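印刷する | メールで送る
最終更新:2023年4月

報道関係各位

Saltham、双腕ロボットによる家事・店舗作業の評価結果を公表
全861試行のうち、介入なしの完了は348試行。衣類の取り扱いに課題が集中

Saltham(サルサム)は、双腕ロボット「Carow」を用いて実施した家事および店舗作業の評価試験の結果を公表します。試験はスカモンベルク(Skamonberg)の同社試験室で行い、試験手順の作成と判定は共同研究先のブレンダル(Blöndal)が担当しました。

結果の要点は次のとおりです。

・実施した861試行のうち、人の介入なしに完了条件を満たしたのは348試行でした。
・77試行は、安全条件に該当したため途中で停止しました。
・残る試行は、制限時間の超過、対象物の落下、または完了条件の不充足により未完了と判定しました。
・硬い物体の移動と衣類の取り扱いとでは、失敗の起こる工程が異なりました。

同社は今回の結果をもって、試験対象の機体が一般家庭または営業中の店舗で無人運用できる段階にあるとは判断していません。個別の作業には実用に近いものがありますが、作業をつなげて実行した場合の完了の安定性が不足しています。

■ 試験の背景

家事用または店舗用ロボットの能力は、公開される動画や展示での動作をもとに語られることが多く、失敗した試行の扱い、初期配置の条件、人が介入した箇所は必ずしも明らかにされません。導入を検討する事業者からSalthamに寄せられる問い合わせも、「たためるか」「掛けられるか」といった動作単位のものが大半を占めます。これに対して現場の作業は、対象物を見つけ、持ち、向きをそろえ、置き、結果を確認するまでの一連の工程から成ります。

今回の試験では、この一連の工程を一つの作業として扱い、最後の状態だけで完了を判定しました。途中の動作が滑らかであっても、完了条件を満たさない試行は未完了としています。反対に、持ち直しや動作の遅れがあっても、制限時間内に条件を満たした試行は完了としました。

■ 試験条件

試験室には、寝室と小規模な店舗の売り場を模した区画を設けました。寝室の区画にはベッドと収納棚を配置し、売り場の区画には陳列棚と作業台を配置しました。照明は各区画の天井照明を使用し、対象物の位置を示す目印や識別タグは貼付していません。

対象作業は次のとおりです。

(1)上着をハンガーに掛ける作業
(2)タオルをたたみ、所定の位置に積む作業
(3)枕を所定の向きに置く作業
(4)箱入り商品を棚に補充する作業
(5)返却された衣料品を売り場用ハンガーに掛け直す作業

各試行の制限時間は100秒としました。対象物の初期状態は、ブレンダルが作成した配置表に従って試行ごとに変更しています。衣類については、前身頃を上にした状態、裏返しの状態、袖が身頃の下に入った状態などを含めました。袖や襟の位置を事前に整えることは行っていません。

ロボットの制御は機上の計算機で実行し、試行中の遠隔操作は認めませんでした。作業開始の指示は試験員が与え、以後は停止操作を除いて介入しないこととしました。認識または把持の再試行は制限時間内であれば許容し、回数の上限は設けていません。

■ 判定方法

完了の判定は、作業を担当していない判定員が行いました。判定員には制御側の成功判定を開示していません。制御側が完了と報告した試行でも、判定員が条件を満たさないと認めた場合は未完了としました。

上着をハンガーに掛ける作業の完了条件は、ハンガーの両端が左右の肩部に入っていること、フックが襟元から外に出ていること、持ち上げた際に衣類が脱落しないこととしました。前合わせの開閉は問いません。袖の裏返りは別に記録し、単独では未完了の理由としない扱いにしました。

この最後の取り決めについては、試験開始前に議論がありました。家庭では袖の裏返りを許容できる場合がありますが、売り場では商品の見た目に影響します。そのため、衣料品を掛け直す作業では、袖が裏返っていないことを完了条件に追加しています。同じ動作でも作業の目的が変われば判定も変わるため、二つの作業の結果を単純に合算した指標は作成しませんでした。

■ 衣類作業の結果

衣類を扱う作業では、最初の把持そのものよりも、把持後の形状変化に起因する失敗が目立ちました。布地を持ち上げると、見えていた襟や袖口が別の布の陰に入り、次の把持位置が決まらなくなるためです。

上着をハンガーに掛ける作業は、工程上、次の段階に分けて分析しました。

まず、ハンガーと上着の相対的な向きを合わせます。この段階では、平らに広がった上着に対する認識は安定していましたが、片側の肩部が折れた状態では左右の取り違えが生じました。

次に、片側の肩部へハンガーの端を挿入します。一方の手で襟または肩の付近を保持し、もう一方の手で身頃を開く動作が基本になります。布の厚みと縫い目の段差によって必要な力が変わり、ハンガーの端が裏地と表地の区別のつきにくい箇所で引っ掛かる例がありました。

続いて、反対側の肩部を引き寄せます。未完了の試行は、この段階に集中しています。先に挿入した側が抜ける、保持している手が次の動作の邪魔になる、垂れた袖が身頃に重なる、といった状態が確認されました。いずれも人が同じ作業を行うときには、指先の感触と小さな持ち替えで処理している箇所です。

最後に、フックを持って全体を持ち上げ、脱落の有無を確認します。制御側では肩部の輪郭をもとに挿入を判定していましたが、布がハンガーの上に載っているだけの状態を挿入済みと誤る例がありました。Salthamはこれを、把持性能とは別の、終了判定の問題として扱っています。

Salthamで評価手順を統括するヒルデガルト・シュテューバーは、次のように述べています。
「片側の肩が入ったところまでを見れば、作業はほぼ終わったように見えます。記録上の難所はその次にあります。動作の一部を切り出した評価では、この差が表れません」

■ 店舗作業の結果

箱入り商品の補充では、箱の寸法と棚の高さが既知の場合、把持から配置までの工程が安定しました。未完了の多くは、隣接する箱を押し込む、前面をそろえる途中で別の箱に接触する、といった配置後の干渉によるものです。

衣料品の掛け直しでは、家庭の寝室を模した区画での作業と共通する失敗に加え、売り場特有の条件が影響しました。隣の商品との間隔が狭いと、ハンガーをバーに戻す際に袖が挟まります。掛け直しが完了していても、隣の商品をずらした場合は未完了と判定しました。

この判定は厳しいという指摘が、試験に協力した店舗運営者からありました。人の従業員であれば、ずれた商品をその場で直して作業を続けるためです。次回の試験では、干渉を検出して自ら復旧した場合の区分を新たに設けます。

■ 安全停止について

安全条件による停止は77試行です。停止条件は、腕部の接触力が設定値を超えた場合、試験員が作業範囲に入った場合、および対象物の位置が作業範囲の外へ出た場合としました。

接触力による停止では、手先がベッドや棚に触れたものと、布を介して二つの手が引き合ったものを区別して記録しました。後者は衣類を傷めるおそれがあります。現行の制御では、左右の手の目標位置がそれぞれ妥当であっても、その間の布に余裕がないことを十分に検出できません。Salthamは、布の張力を両手の力覚値から推定する処理を追加し、同じ配置表で再評価します。

停止後に人が対象物を戻して再開した試行は、今回の集計では未完了に含めています。運用上は再開が可能でも、介入なしの完了という今回の指標とは一致しないためです。

■ 導入判断に関する見解

現時点で検討の対象となるのは、対象物の形状と初期配置を限定できる補充作業、および人が近くにいて停止後の処理を引き受けられる作業です。夜間の無人店舗や、居住者が不在の家庭での衣類整理は、今回の結果からは推奨しません。

作業時間についても注意が必要です。制限時間は機体間の比較を目的に設定した値であり、人の作業時間に相当するものではありません。慣れた人であれば、上着一着を掛けるのに制限時間の大半を使うことはないと考えられます。速度の向上を優先すると布の挙動の認識が追いつかず、落下や引っ掛かりが増えるため、現段階では完了の安定性を優先しています。

Salthamの技術責任者であるバルト・ヘルマンスのコメント
「家事を任せられるかと問われれば、答えは作業と条件によります。条件を付けずに任せられる家事は、今回の五作業の中にはありませんでした。棚の補充は条件を書けますが、上着を掛ける作業では、条件を書き出すこと自体がまだ難しい状況です」

ブレンダルの判定担当、コルブルン・ヘーゼゴーのコメント
「判定員の間で意見が分かれた試行は、すべて衣類の作業でした。肩の入り方が浅いハンガーをどう扱うかで差が出ています。次回は挿入の深さを計測し、目視だけに頼らない判定に改めます」

■ 結果資料の提供

試行ごとの初期配置、停止理由、判定結果を記載した資料は、評価目的の事業者および研究機関に提供します。未完了の試行の記録も同じ形式で収録します。個別製品の優劣を示す資料としての引用はご遠慮ください。

■ 今後の予定

次回の試験は12月に開始します。作業の種類は増やさず、衣類の素材と初期状態の範囲を広げます。比較のため、今回使用した配置表の一部はそのまま残します。

制御の変更点は、二本の手の間にある布の余裕の推定、肩部への挿入の終了判定、および持ち替え後の再認識です。このうち終了判定については、持ち上げる前に肩部の左右をそれぞれ確認する手順を加えます。確認動作によって作業時間は延びますが、誤った完了報告の削減を優先します。
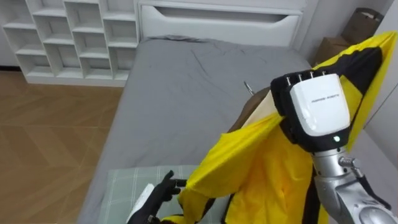

再認識については、持ち替えのたびに衣類全体の形を推定し直す方式と、襟と肩だけを追跡する方式を比較します。前者は計算時間が長く、後者は襟が隠れたときに復帰できません。両方式とも同じ制限時間で評価し、結果は作業別に公表します。

本件に関するお問い合わせ
Saltham 広報担当 マロウ・クヴァラン

印刷する | メールで送る

コメント(3件)

ヴァルデマル・ブリエム
衣料品店の裏方をしています。掛け直しで隣の商品をずらしたら未完了という基準は、うちの感覚では妥当です。後から直す手間は結局こちらに来るので。自己復旧の区分を設けるなら、復旧にかかった時間も出していただきたいです。

倉庫係
ハンガーの材質は揃えていたのでしょうか。木製と樹脂製では滑り方がかなり違い、掛けた後の脱落にも影響すると思います。資料に記載があるなら取り寄せます。

匿名
制限時間を延ばした場合に完了がどれだけ増えるのかが知りたいです。家で使うなら遅くても構いませんが、途中で止まって人を呼ばれるのは困ります。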